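Drainage Is a Maintenance Budget, and Plarnport Does Not Have One

Plarnport has 213 homes on its lower terraces. After the October rains, 51 of them had water above the door sill. The housing authority has since proposed a second retention pond on the Arnaud side. I think the pond is the wrong first purchase.

The existing pond was sized for the development as built. Its outlet is a culvert under Lora Road, and the authority's own inspection log shows that the culvert was last cleared 180 days before the storm. A pond with a choked outlet fills early and then spills along the lowest path, and on the lower terraces that path is a residential street. A second pond draining through the same culvert would have the same limit.

Babita Bhatt, the authority's engineer, has argued that more storage buys time for crews to respond. That is correct if there are crews. At present there are three people for the whole district, and they also handle road repairs.

Apolline Lefèvre made a better proposal at the public hearing: a fixed clearing schedule, paid from the ground rent, with each inspection posted where residents can read it. The Emeo estate has worked this way for years - its pipes are older and narrower than ours.

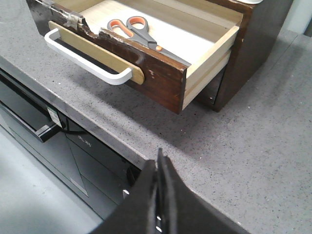
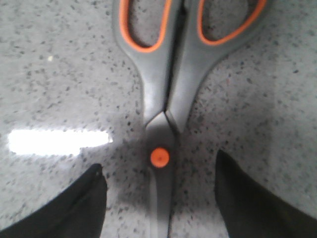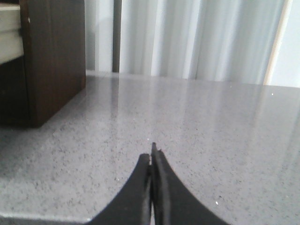
A schedule costs little in any one year, and that makes it easy to cut. The rent agreement should therefore name the amount and bar its transfer to other uses. If the culvert is kept clear through one full wet season and the terraces still flood, the case for a pond can be made with measured flow data. Until then the authority should hold the land and leave the construction money unspent.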